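Unit 3: Faults in placing tasks
Module handout, Selora Automation Course
Notes prepared by Dorothy Rowbotham

3.1 Background

The Listcombe cell is used for the plate-racking exercise. The arm picks a plate from the table, turns it upright and lowers it into a slot between the pegs of a rack. The fault covered in this unit was first logged in September by Wellington Miranda during a run of 60 cycles.

3.2 The fault

In 3 of the 60 cycles the plate met the top of a peg instead of entering the slot. The arm kept moving down. The plate turned in the grip and the protective stop came in late, after the rack had shifted on the table. The controller recorded each of these cycles as complete, as the program checked only that the fingers had reached their open position at the end.

3.3 Cause

The rack position was stored as a fixed value and was not measured again between cycles. A small shift of the rack was therefore carried into every later placement. The force limit on the downward move had also been left at its transport setting, which is far too high for contact work.

Plate on the table and plate in the rack:

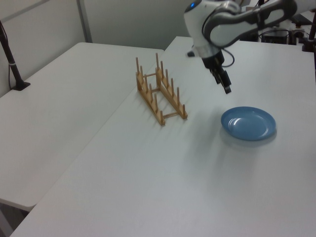
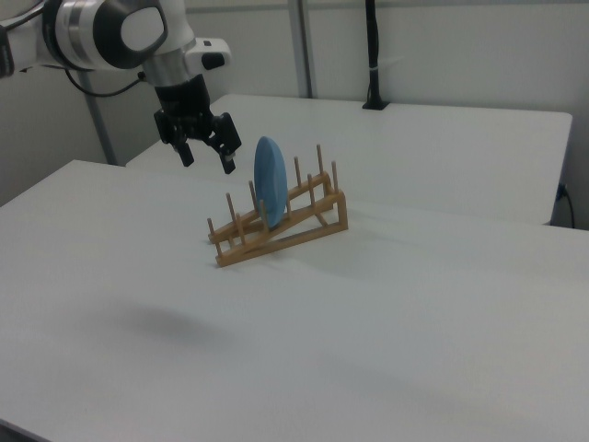 Can the finger position be used to confirm that a plate has been placed?
Finger position shows only that the gripper has opened. The plate may be in the slot, leaning on a peg or on the floor, and the reading will be the same in each case. A separate check on the plate is needed.

3.4 Changes made

The rack is now fixed to the table with a locating plate (Tindall drawing, sheet 3). The downward move is split in two, and the second part runs at low speed with its own force limit. If the limit is reached early, the arm stops, holds its grip and waits for the operator. It does not retry.

Stop the arm and confirm the stop on the pendant before reaching in to clear a plate. A held plate can drop when the gripper is released.

3.5 Reading

Riltard cell manual, section on contact moves. Bring your cycle logs to the next practical.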